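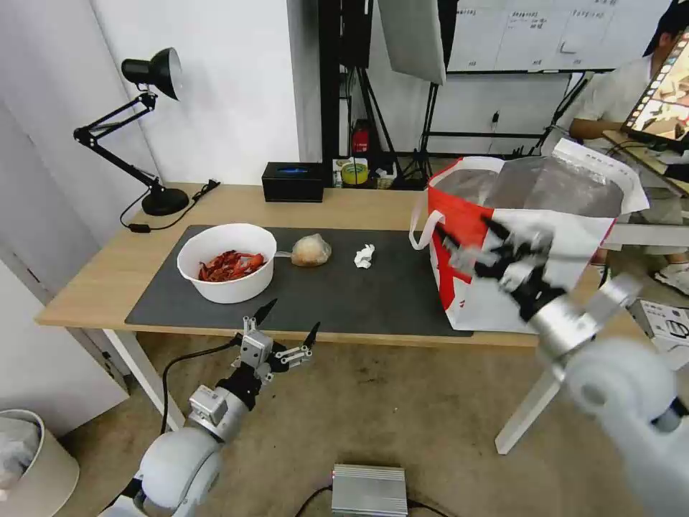
Two weeks with the Clullska two-arm desk kit

2022-07-11

I said in June that I would write up the Clullska kit once I had used it properly, and I've now had two weeks of desk clearing with it, so these are my notes. The short version is that I like the arms, I don't much like the grippers, and the instructions need to be written again by someone who has built one.

The kit came from Dralby, who sell it in two forms. The single arm is £500 and the pair is £919. I went for the pair. Delivery to Botthorpe took 10 days and everything was in the boxes that should have been, apart from one bag of screws which they posted on without any fuss.

Putting it together

You get two arms, two grippers, a mounting plate, the cables and a printed booklet. The booklet is fine up to the point where you join the forearm to the wrist, and then it skips a step. The cable has to go through the wrist before you tighten anything. I found that out the slow way and had to take the left arm apart again. Allow a full day for the build, and do it on a carpet or a towel because the small screws roll.

Setting up the joints took me an evening. The software asks you to move each joint to its end stop and press a key. If you lose your place you have to start that arm from the beginning, and there is no back button.

What I tried it on

Most reviews I've read use wooden blocks. I wanted to know how it would cope with a desk after lunch, so that is what I gave it: a bowl of cooked crayfish, a bread roll in a clear plastic bag, a crumpled bit of white paper, and a big red and white paper shopping bag with a grey liner to put rubbish in.

Paper is the easiest thing by a long way. The fingers close on it, it squashes a bit more, and it stays put until you let go. If you only want to pick up tissues all day you will be very happy.

The bread roll is harder. If you take hold of the roll itself the fingers leave dents, so I go for the loose end of the bag. That works if the end is sticking up. If it is lying flat the tips slide over it, and I usually need a second go.

I haven't got far with the bowl. The rim is thick and smooth and the gripper tips come to a point, so there is not much contact. With one arm it tips. With an arm on each side it should be possible, but I would want to practise with it empty first, and so far I've only tried a couple of times. The crayfish one at a time would be a job for better fingers than these.

Dropping things into the shopping bag is mostly a matter of height. The rope handles stand up at the top and a finger can catch on one on the way out. The liner folds over the edge, which helps, as there is less for the tips to snag on.

Grippers

The arms are smooth and they go where I send them. The grippers feel like they came from a cheaper product. There is some play in the linkage plates and I've had to tighten the screws on the left one twice. Ostapchuk do a set of soft fingertips that are meant to fit, and I've ordered some. I'll add a note when they've been on for a week or so.

Noise and space

It's quieter than I expected, a low whine when an arm is lifting and nothing much when it's still. The power supply sits on the floor and its fan is louder than the motors. You need more room in front of the desk than the product page suggests. The elbows swing out a fair way, and I moved a chair twice before giving up and taking it out altogether.

Is it worth the money

Dralby had the pair at £788 in their spring sale, and at that price I'd say yes without thinking much. At the full price I would buy one arm first and see how you get on. You can add the second later, though you'll need the wider mounting plate, and that is sold separately.

Next job is the bowl again, with the new fingertips and nothing in it.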